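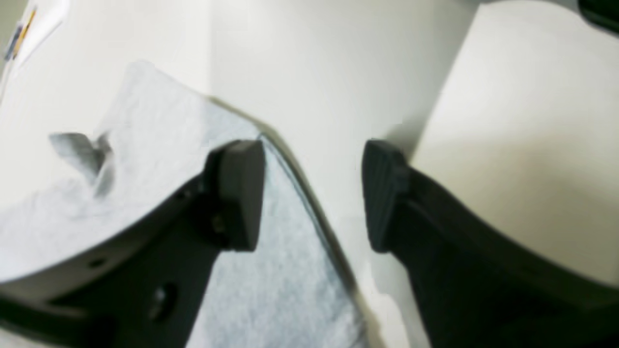 Bullari, la casa de textiles para el hogar, presenta este viernes su nueva colección de paños de cocina y de mesa, un trabajo al que el equipo ha dedicado con muchísimo cariño los últimos 6 meses. El paño gris claro, fino y de aspecto liso, extendido sobre una mesa blanquecina, resume bien el espíritu de la línea: tonos tranquilos, fáciles de combinar con lo que ya hay en casa.

«Queríamos paños que apeteciera dejar a la vista — y que doblarlos fuera casi un gusto», comenta Kofi Kwofie, director de Bullari. La colección estará disponible en julio en la tienda Trorkier.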